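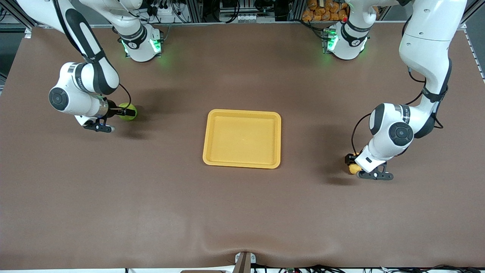
Slide 4. Fruit on the counter

Start with the tray. Yellow plastic, raised rim, rounded corners. Fruit can't roll off it, so the rim matters more than the size.

Say: at Pemside we put out 20 trays in April and asked people to keep their fruit in them for 5 weeks.

One layer only. Wipe the tray before refilling. Bananas go somewhere else.

Zdeňka will ask about bowls. Answer: bowls hide what's at the bottom.

Pause for questions, then hand over to Ľudovít for the cupboards. Next slide is the price list.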